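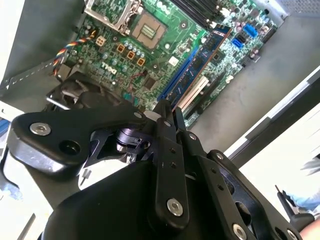 4. Nettoyage intérieur de l'unité centrale

Publié le 2018-10-13 par Dzifa Addo

Cette section concerne les postes fixes installés dans les ateliers et les bureaux. Comptez une demi-heure par poste. Pour les portables, reportez-vous à la section 6.

4.1 Avant de commencer

1. Enregistrez les documents ouverts et arrêtez le système par le menu. Ne maintenez pas le bouton de marche enfoncé.
2. Débranchez le cordon secteur, puis l'écran, le clavier et le réseau.
3. Appuyez une fois sur le bouton de marche, cordon débranché, pour décharger l'alimentation.
4. Posez le boîtier sur une table dégagée, à l'écart des tapis et des moquettes.

ATTENTION : n'ouvrez jamais le bloc d'alimentation. Il conserve une tension dangereuse même hors secteur.

4.2 Ouverture et dépoussiérage

5. Retirez le panneau latéral. Selon le modèle, il est tenu par des vis à main ou par un loquet à l'arrière.
6. Touchez une partie métallique nue du châssis avant de toucher une carte. Si vous disposez d'un bracelet antistatique, gardez-le au poignet jusqu'à la fermeture.
7. Bloquez les pales du ventilateur du processeur avec un doigt ou un bâtonnet.
8. Soufflez par jets courts, bombe tenue à la verticale, en partant du haut du boîtier.
9. Passez un pinceau souple entre les barrettes de mémoire et sur les ailettes du radiateur.
10. Nettoyez les grilles d'entrée d'air des deux côtés.

Remarque : un aspirateur domestique ne convient pas. L'embout produit de l'électricité statique et peut arracher un cavalier.

4.3 Contrôle et remontage

11. Vérifiez que les nappes et les connecteurs d'alimentation sont enfoncés à fond.
12. Regardez les condensateurs. Un dessus bombé ou une trace brune doit être signalé à Mudassar Dogar avant toute remise en service.
13. Remettez le panneau et rebranchez les câbles, le secteur en dernier.
14. Démarrez et écoutez. Un frottement régulier indique le plus souvent un câble qui touche un ventilateur.

Si le poste affiche un message d'erreur de date, remplacez la pile de la carte mère (voir 5.2), puis réglez l'horloge dans le programme de configuration.

Notez l'intervention dans le registre Sotent, avec le numéro du poste. Le prochain passage est prévu en mars pour les bureaux. Les postes de l'atelier de ponçage sont à traiter deux fois plus souvent.

Drovberg, service informatique, poste 178 | © Drovberg | Haut de page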